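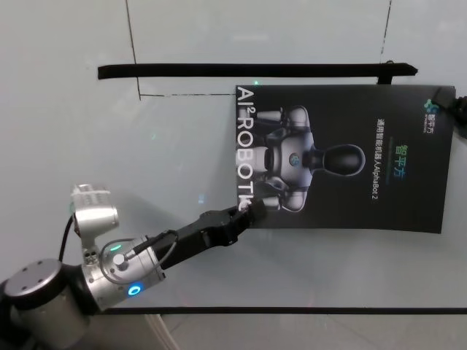
September, paper-handling notebook, left arm bench

Started just after nine, once the arm had finished homing and I'd found the teaching glove (under Prys's coat, again). The plan for this week is thin flat things: leaflets, brochures, single sheets, the odd envelope. We've got plenty of boxes and bottles in the Pomham set already and the policy is pretty happy with those, but put a sheet of paper in front of it and it stabs at the table like it's trying to kill a wasp. So, paper!

Target from Shiuli is 2,000 good episodes across all the flat stuff before we retrain. We came into today with 829. My own goal was to get the brochure set going properly and work out which grasp we're going to teach, because up to now everyone's been doing it their own way and I suspect that's half the trouble.

Morning session

Went with the corner pinch and drag. You bring the fingers in low at one corner, close them on the paper, then slide the sheet towards you along the table. Prys prefers pushing the sheet until it hangs over the front edge and then taking it from there, top and bottom. His looks lovely when it works, and I do see the appeal, but it needs a free table edge and the people at Zarneck want this to work in a tray with sides. Corner pinch it is, for now.

The black AI²ROBOTICS brochure has turned into my favourite prop. It has a bit of a curl to it, so there's something for the lower finger to get under, and it's dark against a pale table, which makes life easy for the vision side (too easy, probably, see below). It has a big picture of a humanoid on it too, lying on its side the way I've been placing the sheet. Niloufar asked whether the object detector would try to label the printed robot as a real one. I said no. Then I went and checked, and it did, twice, in a batch from before lunch. Doesn't matter for the grasping but I've flagged those two so they don't wander into the detection set.

Notes to self on the pinch:

Come in at a shallow angle. If the wrist is too steep the fingertips touch the table first and the paper just skates off.

Close slowly. At the default closing speed the sheet jumps and you end up holding air. I've got the grip speed down to 500 on the slider and it feels much better, though a bit sleepy.

Wait a beat after closing before you move. I kept starting the drag while the fingers were still settling, and you can see it in the force trace as a horrid double bump.

Left-hand corners are nicer than right-hand ones from this side. The elbow gets into an awkward spot when you reach across for the far right, and I had one soft stop doing that. No harm done, just a beep and a sulk.

Lunch chat with Debashish

He's been looking at the last retrain and thinks the thing has learnt "go to the dark rectangle" when what we want is "go to the corner". Fair. Almost all our brochure episodes have the dark one in them, put down in more or less the same place, by me, because I'm a creature of habit. He wants the start position jittered properly, with the sheet turned to any angle, and he wants pale paper on the pale table as well. I moaned about this because pale on pale is miserable to teleoperate (you really can't see the edge in the headset view until you're right on top of it), but he's right and I'll do it.

We also argued about whether to keep the failures. I've been binning them. Debashish would like the ones where the paper slips and the operator goes back and gets it on a second try, so the model sees what recovering looks like. Agreed that a slip followed by a proper second grasp stays in and gets tagged "recover". A slip where I swear and hit reset goes out. Chathurika is going to add a pedal for the tag so I don't have to type it with the glove on, hurrah.

Afternoon

Swapped operators so it isn't all my hands. Niloufar did a long run and she is so much smoother than me, it's a bit galling. She rests her forearm on the desk and only moves from the wrist, and the paths come out nearly straight. I tried it and it helped straight away, so I'd like everyone to do the same, unless Debashish decides he wants variety in that too.

Things that went wrong:

The recorder stopped writing the wrist stream partway through Niloufar's run and didn't tell us. Prys spotted it from the folder size. We lost that stretch, and I've asked for a loud noise next time any stream goes quiet. Samarakoon, the little logging box, had filled its disk with last month's test clips. Cleared now.

Reflections. The tabletop is shiny and the wrist lights show up in it when the arm is low. I don't know if it bothers the model. Shiuli says leave it, any customer table might be shiny too, and we can fit a matt sheet later and compare. I'd quite like to do the comparison sooner than later, as it'd be cheap: same brochure, same poses, one batch on each surface.

Worn fingertip pads. The grip on glossy paper was getting worse towards four o'clock and I'd been blaming myself. Wiped the pads with alcohol and it was better for a while, then bad again. New pads are in the drawer marked Dendel, and I'll fit them first thing. Must remember to write the pad change into the episode notes or Debashish will spend a day hunting for a mystery jump.

Settings as left tonight

Grip speed 500. Drag kept short, enough to show the sheet is really held and no more. Time limit per episode unchanged. Arm parked, glove on the hook (Prys, the hook!).

For tomorrow

New pads, then a handful of throwaway grasps to bed them in before recording anything. Random start poses using Chathurika's little script, which calls out an angle and a spot on the table and saves me from my own habits. Pale leaflets, at least one long session, with someone else driving for half of it. Ask Shiuli whether 700 of the final set can be pale on pale or if that's too many. Ask Niloufar to film her forearm trick for the operator guide.

Also we're nearly out of envelopes.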